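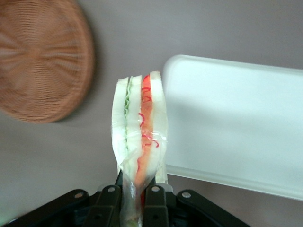
Corina Widmer objected at the interim review that shelf life had been defined too loosely: a limit based on bread moisture and a limit based on bacterial growth are separate quantities and should be reported separately. The definition was split in July, and the results below use both.

## 3. Moisture migration in packed sandwiches

Samples were stored at 4 °C in two film types, Pilura and Gotia. Each film was tested with 40 sandwiches. Slices were weighed before assembly and again after storage, with tomato and lettuce weighed separately.

Most of the water gained by the bread came from the tomato layer. Lettuce placed between bread and tomato slowed the transfer — the effect was larger in the Pilura film. Butter was not tested.

The raw log holds 3,172 readings. Of these, 1,124 were taken before the scale was recalibrated and are excluded from Table 2.

### 3.1 Open points

- Humidity inside the pack was not measured.
- Plate counts for the Gotia samples are still pending.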